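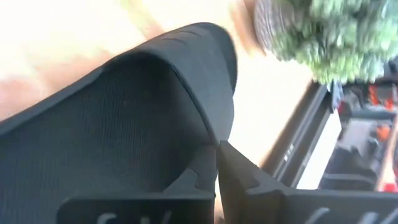 Chie Tamura moved to Storville in November, into a room with one window. In the morning the light came in so strong that she had to wait before she could read the letters on the table.

Her uncle Sadao had written to her again. He asked if she had found work, and if the table was good. He had sent her 300 dollars for it, and she had paid 130 to an old man on the same street. The rest she kept in an envelope inside a cookbook.

"It is a good table," she wrote. "One leg is shorter, but I put paper under it."

She did not write that she ate standing up. There was no chair yet. She had looked at one in the shop, and it cost 52 dollars, and she walked home with bread and five lemons instead.

In the evening somebody knocked. It was the old man, with a chair on his shoulder. It had a crack in the seat.

"It belongs to the table," he said. "I forgot it."

She wanted to ask the price, but he was already going down the stairs, one hand on the wall. She put the chair by the window and sat until it was dark. Then she took the letter and wrote one more line to Sadao, about the lemons.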